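Thread on the perception and planning stack for the bag task. Mostly notes to myself, but Santeri Honkanen asked for them in one place. 1/

Thin film is bad input for depth. The light blue plastic we use is translucent, so the sensor returns a mix of the film and whatever lies under it. On a patterned carpet that mix is worse. 2/

First attempt was to segment in color only and ignore depth inside the mask. Works on flat carpet. Fails on specular creases, which go almost white and drop out of the mask, so one bag becomes five small ones. 3/

Current version in Pradis merges fragments by boundary distance, then takes depth only from the mask border. Crude. It cut split detections from 172 to 16 on the Brakstead replay set. 4/

The replay set is 268 clips. Too small to claim anything. I use it as a regression gate and nothing more. 5/

Grasp point: we stopped using the mask centroid. On a crumpled bag the centroid often sits over a hollow. The planner now scores ridges and takes the highest one with clearance for both fingertips. 6/

Clearance check is done against the wrist view, not the head map. The head map lags by about 5 cycles when both arms are moving, and furniture near the floor is where that hurts. 7/

Bin rim is a separate problem. It is modeled as a circle with a soft band for the folded liner. Contact inside the band is allowed — contact below it raises a replan. Bălan wrote that part and it has needed the fewest fixes. 8/

Two wrist views and one head view, same room. 9/

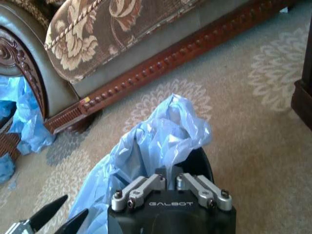
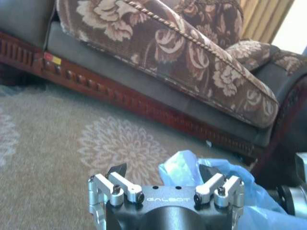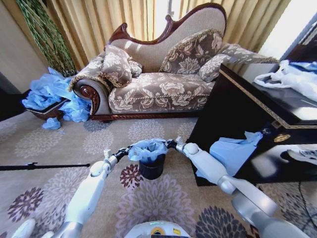 Emudton Robotics Notes, Vol. 5, No. 16

Open items. The ridge scorer still likes cushion piping: long, raised, high contrast. I mask everything above seat-rail height for now, and that mask will break the first time a bag lands on a sofa. 10/

Reflections too. A polished cabinet front gives a second bag at a plausible distance. The border depth trick does not catch it. Plan is to reject detections whose border plane is vertical. Not merged. 11/

Config and the replay script go up once I have removed the hard-coded paths. The merge threshold is in there as a bare constant, please don't tune it per room. 12/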